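Chapter 7
Drape, Hand, and the Behavior of Cloth

Learning goals
After studying this chapter, students should be able to:
define drape and distinguish it from stiffness and weight;
explain how yarn, structure, and finish affect the way a fabric falls;
record the results of a simple hanging test;
select a fabric suited to a given garment or furnishing.

Key terms: bias, course, drape, grain, hand, wale

In February, the curtain workroom at Vistoldale received 48 complaints about a single line of ready-made panels. The cloth met every requirement in the purchase order. Its width was correct, its color matched the approved swatch, and its seams passed inspection. Customers objected to the way the panels hung. They stood away from the window in hard ridges and would not fall into even folds. Erdal Ersoy, who managed the workroom, compared the order with the one before it and found that the mill had changed the finish. The fiber and the weave were the same as they had always been.

The case introduces the subject of this chapter. A fabric may be described by its fiber content, its weight, and its construction, and these facts are usually printed on the label or the supplier's data sheet. They do not fully predict how the fabric will behave when it is cut, sewn, and worn. Two further properties must be considered. Drape is the manner in which a fabric falls under its own weight. Hand is the impression it gives when touched, pressed, or crushed in the fist.

Knitted fabrics show these properties clearly. A knit is built from loops, and the loops shift against one another when the cloth is pulled or allowed to hang. Rows of loops running across the fabric are called courses; columns running along its length are called wales. Most weft knits stretch more readily along the course than along the wale, and a pattern maker must know which direction is which before laying out a single piece. 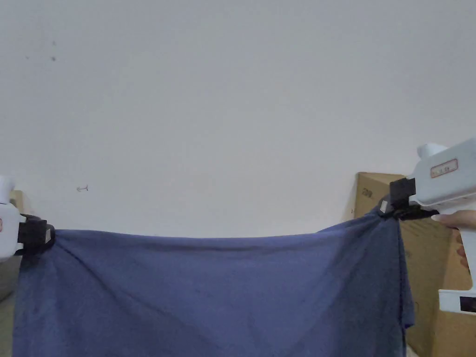
Figure 7.1 A blue knit held at two points. The upper edge dips slightly between the grips, and folds form in the fabric below.

Woven fabrics respond in a different way. Warp and weft yarns cross at right angles, and the cloth resists stretching along either set. Pulled on the bias, at 45 degrees to the yarns, the same cloth gives freely. Dressmakers have long used this property to shape skirts and collars without darts. It also explains why a hem cut on the bias should be left to hang before it is leveled — the fabric continues to lengthen for a day or more.

Finish is the third influence, and the one most often overlooked. Starches and resins stiffen a cloth; softeners and brushing loosen its surface. In the Vistoldale case, a resin intended to reduce creasing had also reduced the drape.

The chapter is arranged in four sections. Section 7.1 treats yarn and fiber. Section 7.2 compares knitted and woven structures. Section 7.3 covers finishes and laundering, with data from 24 samples prepared by Huw Watkins at the Hopkin mill. Section 7.4 presents the hanging test and the record sheet used with it.

Before You Read
Select two garments of similar weight, one knitted and one woven. Hold each by the shoulders and note where the folds begin. Write a short paragraph comparing them, and keep it for use with the exercises at the end of Section 7.2.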